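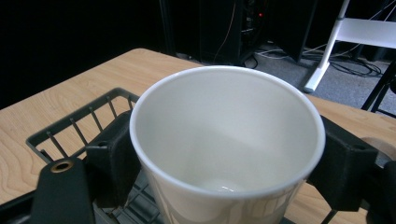
Paper cup, two fingers, wire basket. Most of our week looks like this.

About Gomum

Gomum tests grippers for companies that would like to know how their machines fail before their customers do. We started in Delano with one rented room and a contract to pick up paper cups, which sounded like easy money.

The cups are how we got our name around town. On a Sunday in September, a gripper on our bench lost its force reading and went on closing. The software, seeing no force, concluded that it had no cup and squeezed harder. It then reported success and reached for the next one. By the time Idris Eynon came in to water the plant, it had flattened 43 cups and logged every one as a clean pick. The plant was fine.

Nobody was hurt, but a gripper that can't feel a cup can't feel a thumb either, and Idris said so in a memo that ran to 18 pages. Griffiths, the customer, read all of it – we were surprised too – and asked us to look for the same fault in the rest of their line. We found it in two more models. That became the business.

What we do now

Fault testing on grippers and small arms: dead sensors, loose connectors, stale readings, power cuts halfway through a grip. We break one thing at a time and write down what the machine does about it. Our Edport rig has run 1769 faulted picks so far, and 749 of them ended in a proper stop. The others are why we have customers.

House rules

A missing reading is a fault, never a zero. The stop button gets pressed every morning, including the mornings when everybody is sure it works. Fingers stay out while the power is on. Idris still waters the plant.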